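Seventeen grippers and a spreadsheet: planning equipment at Clisonitz
21 July 2021

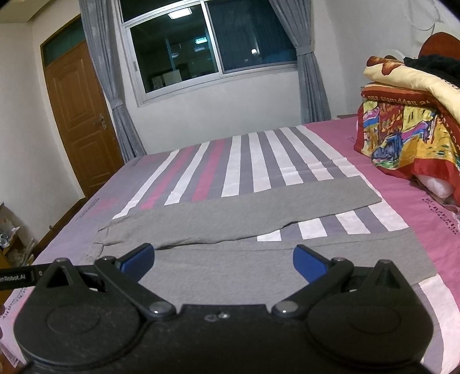

Start with the spares

Mitiku Derese keeps the equipment budget for the household handling project at Clisonitz, where hand-held grippers are used to record chores such as folding pants and making beds. He bought 3 grippers in March and now has 17 on order.

"The first quote looked fine because it only covered the grippers," he says. "Then you add fingertips, batteries, cases and shipping, and you have a different number."

Fingertips cost him 447 dollars in the first season – more than he had set aside for all small parts. He now gives them a line of their own. "Cloth work is easy on the arms and hard on the tips. I'd plan on that from day one."

Two suppliers, one decision

Clisonitz asked for quotes from Flamstead and Sodeck. Flamstead was cheaper per unit, but its parts came from a single warehouse with long waits. Sodeck charged more and would hold stock. Derese picked Sodeck.

"A gripper waiting on a pin costs the same as one that's working," he says. "I looked at the lead time before I looked at the price."

He also asked both firms to lend 2 units for a trial in ordinary bedrooms. A bench test, he says, tells you little about working over a wide bed with pants spread across it. Reach and weight matter more there, and so does how the hand feels after an hour.

What he left out

Storage software from Dauda was in the first draft of the budget and came out again. The team uses the drives it already owns and will look at the question next year. Derese also cut the extended warranty, after reading which parts it excluded.

Training stayed in. Each new operator gets paid practice time before any recording counts, and he charges those hours to equipment so they don't get trimmed later.

The next order is for charging racks. He is still waiting for the second quote.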